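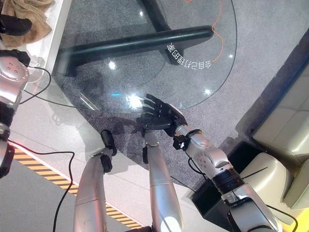

Wiltero Opens Its Glass Table Room to Visitors in Paltcombe

PALTCOMBE, 2025-09-07 — Wiltero, the home goods company that has been looking after living rooms and hallways for 25 years, is delighted to invite customers old and new to come and spend an unhurried hour in its refreshed display room on Aitken Street. After a long summer of moving things in and out (and in again), we are so happy to have it ready to share with you.

The room is built around a round table with a clear glass top on a black base, and it is fair to say we have grown very fond of it. The glass lets the gray speckled carpet show right through, so even a small corner keeps its open feeling. The top carries a short line of white Chinese characters that follows the curve, and we hope you will walk all the way around it when you come by.

We wanted the table to look the way a table does at home, with the day's things landing on it — a bag set down on the way in, something waiting to be put away.
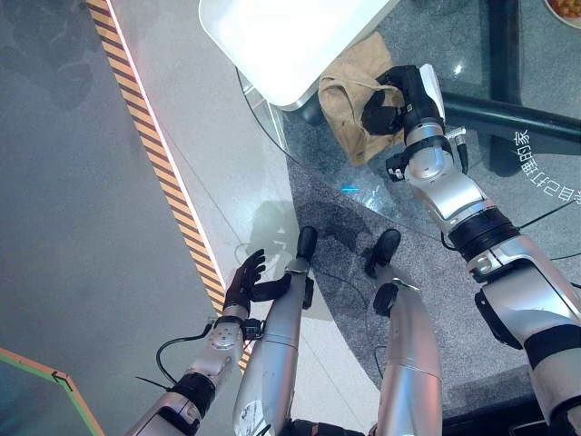 A creased brown paper bag on the round glass tabletop.

Soft furnishings have a place here too. The new Plastance range of throws and covers, first shown to our mailing list customers in June, comes in 30 colors, and we keep samples out where you can handle them, bunch them up, and get a real feel for the fabric. Our own favorites are the warm, sandy tones, which look lovely against a gray floor and hide a surprising amount of everyday life. Throws start at $116. 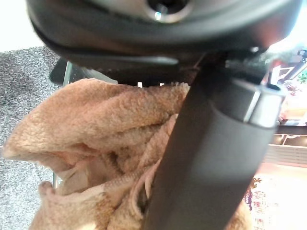
Tan fleece, soft and fuzzy, against gray speckled carpet.

The first 593 visitors will take home a small fabric care kit with our thanks. Entry is free, children are very welcome, and there is no need to book unless you are coming with a group. To arrange a group visit or request product details, please write to the Wiltero press desk at the Paltcombe showroom.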